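1/ Thread on the weigh bench at Zivdale, where I've worked for most of my adult life. Management wants a robot arm on it by July. I've sat through the pitch twice now, and I have some thoughts that didn't fit in the five minutes they left for questions.

2/ What the bench does: returned sample bottles come in, somebody puts each one on the scale, reads the number, writes it down, and decides where it goes next. Dull, yes. We do 300 on a normal shift and more on a Monday, when the weekend returns pile up.

3/ The vendor is Gunora. Their plan lives inside a simulation for now. One white arm, one table, a scale in front of it, a tray to one side and a red box to the other. A couple of gray bottles lying on their sides, plus two tiny colored bits. I have never in my life seen our bench with that much elbow room.

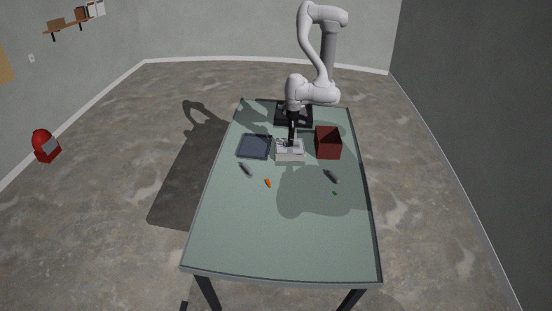
4/ First question from our side came from Cengiz Akbulut, who has the bench on nights. He asked who picks up the bottle that rolls off. The answer was "an operator would be alerted." So there's an operator. Is that operator standing there, or two halls away covering three other jobs? They said staffing was for us to work out.

5/ I've been around long enough to know what "for you to work out" means. When Noden put in the automatic labeler, it was supposed to free up one person. It did free her up. She got moved to dispatch, and the rest of us took turns clearing label jams on top of our own work. Jams don't show up in anybody's hours.

6/ To be fair to Gunora, the weighing part is the bit I can believe in. A scale doesn't care who put the bottle down. If the arm can set it on the plate and get its fingers clear, the number should be as good as mine, and it won't get copied wrong at 4 a.m. I've copied numbers wrong at 4 a.m. We all have.

7/ But look at what it's practicing on. The bottle is smooth and gray all over. No label, no cap. Ours come back with half a label hanging off, sticky down one side, with caps on crooked or missing. The label is how we know which account it belongs to. Take away the label and you've taken away most of the thinking. 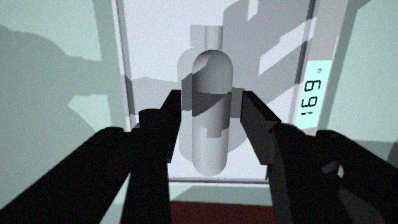

8/ I brought this up and was told that realism gets added "in later phases." Fine. Then the price should come in later phases too. We're being asked to agree to new shift patterns on the strength of phase one.

9/ Their big number was 1000 runs in simulation. I asked how many of those ended with the right bottle in the right place. They had a slide for speed and a slide for uptime, and they promised to send the other one. Still waiting. I'm not saying it's bad. I'm saying I haven't seen it, and neither has the person who's going to sign.

10/ Somebody in the replies is going to tell me I'm scared for my job. Sure, a little. Mostly I'm thinking about what my job turns into. Right now I handle bottles, and I notice things. Batch 2503 got caught last year by a woman on days who thought the bottles felt wrong in her hand. The weights were all inside the limits.

11/ Would the arm have caught that? I asked. The reply was that feel isn't in scope. I appreciated the straight answer, and I wrote it down. 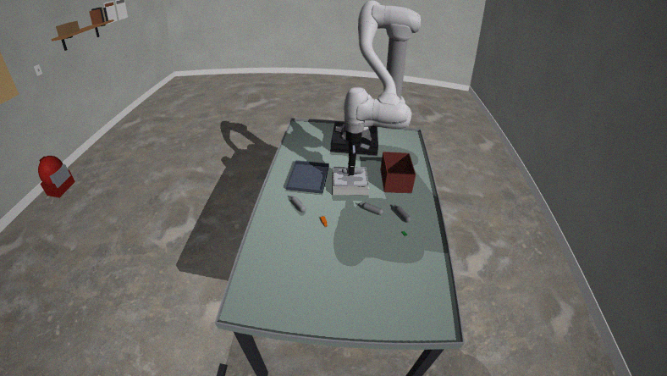

12/ The other thing that changes is who you talk to. Two people on that bench means the new one learns from the old one. Put a machine there with one person minding it and the training is a binder. My sister-in-law went through that at Carré. She says she learned which light means stop and which light means call, and that was her first month.

13/ What I'd like before anybody rewrites the rota:
Run it next to us for 100 of our own bottles, labels and goo included.
Count the times a person has to step in, and count their minutes.
Put it in writing who that person is and what grade they're on.

14/ Cengiz wants one more, that nobody minds the arm alone at night. He's right, and I should have thought of it before he did.

15/ I don't hate the thing. My wrists would be glad of it. If it came in as a tool for the people on the bench, and stayed that way after the first budget round, I'd carry the boxes in myself. I've just heard that promise before, from nicer people than this lot.

16/ Next meeting is Monday, seven in the morning, canteen end. If you're on the bench, either shift, come. Bring a bad bottle. I've got four in my locker already and the one with no cap is starting to smell.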